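Household Linen: Your Questions Answered

By Mei Wojcik
Updated August
14 comments
Shares: 52

These are the questions that come in most often about towels and the laundry that goes with them: washing, drying, folding, mending and finding somewhere to put it all. The answers apply to ordinary cotton towels unless they say otherwise. For anything with a care label still attached, follow the label first.

Should new towels be washed before they are used?

Yes. New cotton towels usually have a finish on them that makes them feel soft in the shop and stops them taking up water. One wash at 40 degrees removes most of it. Wash them on their own the first time, as they shed a good deal of fluff, and leave out the fabric softener. If a towel still pushes water around the skin after the first wash, put it through again. Some thick ones need three or four washes before they dry a person properly.

How often should towels be changed?

Bath towels every three or four uses, provided they dry out fully in between. Hand towels every couple of days in a busy house. Tea towels daily, or sooner if they have been used on raw meat spills, in which case they go straight in the wash. Flannels should be changed after each use. A towel that smells when it gets damp is overdue, even if it looks clean.

What temperature is best?

Forty degrees is enough for most weekly washes. Use 60 for tea towels, flannels, and anything used by someone who has been ill. Coloured towels fade faster at 60, so it makes sense to buy white or pale ones for the jobs that need a hot wash. I keep two sets for this reason — white for the kitchen and sickroom, coloured for everything else.

Can I use fabric softener?

You can, but towels are better without it. It coats the loops and makes them less absorbent. If you want softer towels, shake each one hard before drying and don't overload the machine. A half-full drum gives the loops room to open. People who live in hard water areas may find that a little less detergent and an extra rinse do more than softener ever did.

What about white vinegar?

Some people swear by it. I have used it in the rinse now and then for towels that had gone stiff, and it helped a bit. Check your machine's handbook first, as some makers advise against it on account of the rubber seals. Never use it together with bleach.

Do I need an expensive washing machine or a high spin speed?

No. My own machine is a Tullix, bought second-hand, and it washes towels perfectly well. A higher spin saves time on the line, but very high speeds flatten the loops and leave deep creases. I use 1,200 for towels and 800 for sheets. If yours only offers one speed, use that and shake things out well.

How do I sort a mixed basket of clean laundry?

Tip it out on a bed or table and take the big things first. Sheets and duvet covers hide everything else, so once they are gone the rest is easier to see. Towels next, then clothes, then socks and small items. Fold each kind as one run. Going back and forth between shirts and towels is slow, and the piles end up different sizes.

If there is no clear surface, work straight from the basket. Pull one item out at a time by its edge and not by the middle, so that it comes up already partly open.
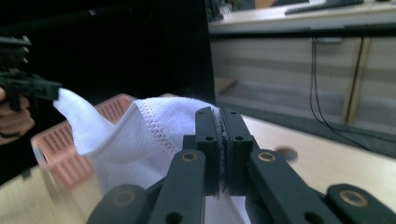 Finding the edge is the part of folding that people ask about most. A towel that has been dropped into a basket has no obvious top or bottom, and you can turn it over several times before you get hold of two corners. Look for the stitching. On a white terry towel like this one, bundled up over a pink basket, the zigzag line along the hem shows up clearly against the pile, and it can be followed along with the fingers until it reaches a corner. Take that corner in one hand, run the other hand along the hem to the next corner, and lift. The rest of the towel will drop down by itself and most of the twist will fall out of it.

What is the best way to fold a bath towel?

There are many ways and the right one depends on your shelf. The one I use is this. Hold the towel by two corners on a short side and let it hang. Bring the corners together so that it is folded in half lengthways. Lay it down, smooth it, and fold it in half again from end to end. Then fold that in thirds. You should have a block with one rounded edge and no loose corners at the front.

For deep shelves, leave out the last fold in thirds and fold once more in half. For a narrow airing cupboard, fold in thirds lengthways at the start. Pick one method and keep to it, or the stack will lean.

Is rolling better than folding?

Rolling suits baskets, open shelves and suitcases. It takes up a little more room in a cupboard. Hand towels and flannels roll well. Large bath sheets make a roll that is too fat to stack and tends to undo itself.

There are threads coming out of my towel. Should I pull them?

No. Snip them off level with the surface. A loop in terry cloth is part of a longer yarn, and pulling one can draw out the whole row. Short frayed fibres along a hem are common on towels that have been through the wash many times and can be trimmed or left.

If the hem itself is coming undone, stop using the towel until it is mended. An open hem gets worse with every wash and the loose threads wind themselves round everything else in the drum.

How do I mend a hem?

On a sewing machine, use a medium zigzag in cotton or polyester thread and sew over the old line, starting a little before the damage and finishing a little after it. If the edge is badly worn, turn it under once before you sew. By hand, use a blanket stitch, fairly close together. It doesn't need to be neat. A jeans needle copes better with thick terry than a standard one.

I was given a reel of Birkov thread years ago and have mended with it ever since, but any strong all-purpose thread will do.

Can I tumble dry every time?

Yes, but it wears towels out sooner. The fluff in the filter has come off the fabric. I line dry when the weather allows and give them 5 minutes in the dryer at the end if they feel like cardboard. Empty the filter every time.

How long do they take to dry indoors?

It depends on the room. On an airer near an open window, a medium towel hung singly will usually dry overnight. Folded double over a rail it may take a day longer, and by then it can smell musty. Hang each one over two bars so that there is a gap between the layers. Don't put towels away if the hems still feel cool to the touch — the hem is the thickest part and the last to dry.

What sort of basket should I buy?

Plastic is the most practical for wet washing. It wipes clean and doesn't snag the loops. Check the rim and handles for rough bits left from moulding, and rub them down with fine sandpaper if you find any. Wicker looks nice but catches on terry and goes mouldy if damp things are left in it. Avoid anything too large. A basket that holds a whole machine load of wet towels is already heavy enough to carry upstairs.

My mother had a Yazzie basket with rope handles, which lasted until the bottom went. I haven't seen them sold lately.

How many towels does a household need?

Two bath towels per person is enough if you wash weekly: one in use and one in the cupboard. Add a couple for visitors. Hand towels depend on how many basins you have. Most cupboards hold far more than this, and the ones at the back never get used.

What can I do with old towels?

Cut them up for floor cloths, keep one in the car, or put one by the back door for the dog. Many animal rescue centres take old towels, but ring first, as they are sometimes full up. Here in Ituscombe the textile bank by the recycling point takes worn ones as rags if they are clean and dry. Please bag them.

My towels have gone grey. Can they be saved?

Often, yes. Soak them overnight in a bucket of warm water with an oxygen-based stain remover, then wash at 60 with nothing else in the drum. Run the machine empty on a hot wash beforehand, as a dirty machine will put the grey straight back. If they are no better after a second try, move them to the rag bag.

Does it matter which way round they go on the shelf?

Only for looks. Put the rounded fold to the front and the loose edges to the back. Put clean towels at the bottom of the stack and take from the top, and they will all get roughly equal wear.

14 comments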